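3.2 Who sailed, and who got paid

The muster books are the better source here. Powell went through the Teltby set first, Yoo the Gralholm one, then we swapped and checked each other's readings. Handwriting bad in both. Where we disagreed on a name we kept both spellings in the index and moved on.

Most men signed for a single voyage. Short contracts, low pay, a share of any prize promised on paper and argued over later. That changes when the war ends. Owners lay up their ships, commissions lapse, and the same names that show up as gunners and carpenters in the wartime books turn up in the debt court at Teltby, owing for lodging and drink. Two of them, both boatswains, appear again as crew of a vessel with no commission at all. We would not build a theory on two men. But it fits with the port letters, which complain all through that spring of idle sailors on the quay and of small boats gone missing at night.

The Gralholm books tell a slower story. Fishing took some of the men back, coastal trade took others. The harbor court there was also less harsh over small debts, at least going by the fines, and a man who could stay ashore without being locked up had less reason to leave in a hurry. Powell thinks this matters more than wages. Yoo is not convinced, the wage entries for Gralholm being so patchy – see the gaps listed in 2.4.

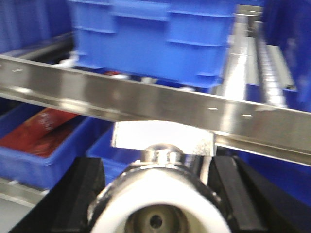
Figure 2. Shelving with blue plastic bins.

Prize shares are the other thing. In theory a seaman on a privateer got one share, the captain a good many more, and the owners took their cut before anyone. In practice the deductions ate most of it. Powder, food, repairs, the court's fee, the agent's fee. One settlement, for the ship Seol, runs to 14 lines of deductions before it reaches the crew. What was left came to less than a summer's pay on a merchant ship. The men protested and the protest is copied into the book, badly, by a clerk who clearly wanted to be done with it.

Compare the articles said to be from the Postero, known only from a later copy. Captain gets two shares, quartermaster slightly less, everyone else one. No owners. Payment for a lost limb is set out near the top, ahead of the rules on gambling and lights below deck. We treat the copy with care, it was made decades after and the copyist had a taste for drama. Still, the share terms are plain, and they are terms that a man who had been through the Seol settlement would of understood right away.

Total entries across both sets come to roughly 4000, many of them the same man under diferent spellings. We matched on name, trade and home parish together, never on name alone. Matches resting on trade and parish with a doubtful name were set aside, and are not used in the table in section 4.

Pardons are harder. The Teltby court copied out 13 of them, all on the same form, all vague on what was being pardoned. No ship named in most. Dates missing or in a second hand. Yoo's reading is that they were bought. The fee entries for the same months are high, so maybe – but the fee book does not say what the fees were for, and we leave it there until the Gralholm letters are read in full.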